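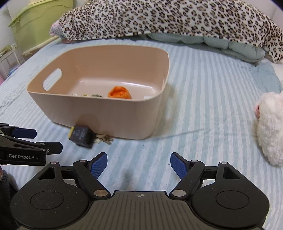

The bin on the blue sheet, with the relay leaning against it.

Wiroj Srisuk read the meter at Sterkside at 6:15 in the morning and wrote the figure in the ledger. The figure was 39. The day before it had been 31. He checked the seal on the meter housing, found it whole, and signed his initials beside both numbers.

The Sterkside pumping station had one duty, to keep the water in the Brumstead cut below the red mark on the gauge board. It had two pumps. The east pump was called Paul and the west pump was called Follis, after the men who had paid for them. Paul ran on demand. Follis had not run since July, when its bearing was condemned, and a tag to that effect hung from the isolator handle.

The meter counted pump starts. A start took current, and current cost money, so the district office liked the number to be low. In dry weather it should have been 15. There had been no rain for 11 days.

Wiroj considered the float switch first. A float that sticks will chatter, and a chattering float will start a pump many times for no useful work. He lowered the dip rod and moved the float through its full travel. It closed once going up and opened once coming down. He did this four times and entered the result.

He considered the check valve next. If the valve leaked, water would run back into the sump after each stop and the pump would lift the same water again. He closed the outlet gate and marked the sump level in chalk, then sat on the step for an hour with his coffee. The level stayed at the chalk.

That left the water itself. The pump was starting more often, so more water was arriving. He walked the cut toward Brumstead with a notebook and looked into each side drain. The first three were dry. The fourth carried a thread of clear water the width of his hand. It came from under the old Srisuk plot, where his father had grown onions until the ground was bought for the bypass. The bypass had not been built.

He knew the drain. His father had laid it with clay pipe and had stopped the upper end with a wooden plug when the spring turned the onions soft. Wiroj had been nine and had held the lamp. The plug had been expected to last ten years and had lasted forty-four.

The spring was not on the district drawings. If he reported it, an engineer would come out and cap it with concrete, and the starts would go back to 15. If he did not, Paul would wear at better than twice the usual rate and would need a bearing by spring. Both outcomes could be costed. He costed them on the back page, and the cap was cheaper by a wide margin.

He knelt and tasted the water. It was cold and had iron in it.

At the station he took down the report form and filled in the top section. Under Cause he wrote "ingress, fourth side drain, origin natural." Under Action Recommended he wrote nothing for several minutes. A start sounded through the floor, ran its two minutes, and stopped.

He wrote "Repair Follis. Share load." Then he dated the form Oct 8, 2019, put it in the tray for the district, and went out to grease the gate.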